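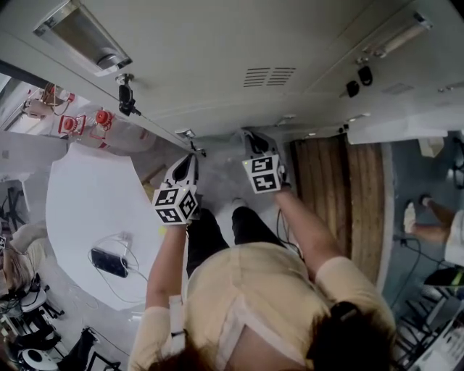
Demo station check, handheld grippers. Bay 2, Hotport
Tuesday, before the 9.30 start
Checked by: Cirilo Gallegos
Task being shown: Tirham pick and place, two-handed

Status words as usual: OK, FIX (do before next session), STOP (no recording till sorted).

1. Floor and walking space

Walkway clear between table and cabinet: FIX. Cables trailing on the floor by the desk side. Tape or cover. Same comment as July and still not done.
Chairs pushed in when nobody's on them: FIX. You step back when you reach, you don't look behind.
Brown panel on floor lying flat, no lifted corner: OK. Keep feet off it anyway.
Closed shoes, all demonstrators: OK

2. Table

Only task items in the working area: FIX. Phone and a nest of charging leads on the table. Phones go in the tray, chargers go home. Lead gets hooked on a jaw and the whole lot comes with it.
Drinks and bottles off the table: OK, red-capped ones are beyond it. Caps on or not, keep them there.
Table doesn't rock when leaned on: OK, leaned on it
Table edges, no chips or splinters: OK

3. Grippers, left and right

Jaw tips secure, no splits: OK both
Trigger returns by itself: left OK. Right slow, comes back if you flick it. FIX, Bandon has the spare spring.
Housing screws tight: OK
Finger clear of the slots when closing: told everyone again. It pinches.
Marker cubes firmly on, no play: left OK, right had a bit of play, nipped up, OK now
Marker faces clean, no tape or greasy thumb prints: OK, wiped
Weight on the scale, 500 g limit per hand with cube: OK both

4. Tracking

Clamp on the panel edge tight, pull test: OK. Somebody had it on half a turn, please do it up properly.
Loose marker cards stored flat when not in use: FIX. Don't lean them on furniture, they get kicked and then the tracking picks up a second one and jumps.
Calibration done today: OK, second go. First go was out.
Blind position agreed and left alone: see 5

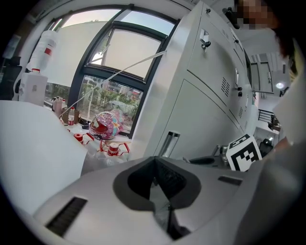
Reading time: 3 min

5. Windows and light

Opened pane secured so it can't swing: FIX. Wants a proper stay. Shut it before recording starts, a gust moves the blind and the light changes halfway thru an episode.
Sill clear: FIX. Bottles, paper bag, helmet. Helmet on the coat hooks please, bottles in the cupboard.
Tape rolls on their stands, stands away from the reaching side: FIX, move them along
Room lights on full: OK

6. Cabinet

Doors shut and locked before anyone swings their arms about: OK
Vents not blocked: OK
Nothing standing in front of the doors: FIX, put the pipe away

7. People

One demonstrator, one spotter, everyone else a good arm and a half back: FIX. Too many leaning in to look. If you want to watch, use the screen.
Long hair tied back: FIX. Applies to spotters and to me.
Sleeves short or rolled: OK
Breaks taken: partly. Wrists go before you notice, 57 episodes in one sitting last week was too many. Swap over at the half hour.
Stop word known by all: OK (it's "down", not "stop", we say stop all day for the recordings)

8. Data, quick look only

Running total on the Tirham set: 2,608 episodes
Rejected so far: 245, mostly marker lost when the wrist turns in. Slower turns. Keep the cube faces out where you can, dont hide one behind the other.
Start pose same every time: needs work. Mark it on the table, Villaseñor was going to bring dots.
Wait a beat at the end with jaws open. People are dropping their hands too early and the robot learns that as well.

Result: no STOPs. OK to record once table, sill and cables are done. Spring can wait till lunch, use right gripper gently.

Comments

Cables: need the wide cover, the narrow one pops up. Have asked for it twice now.
Sheet is still missing a line for battery charge, will add to the next print. Write it in the margin till then.
Recheck 2 pm, items 1, 2 and 5 only. C.G.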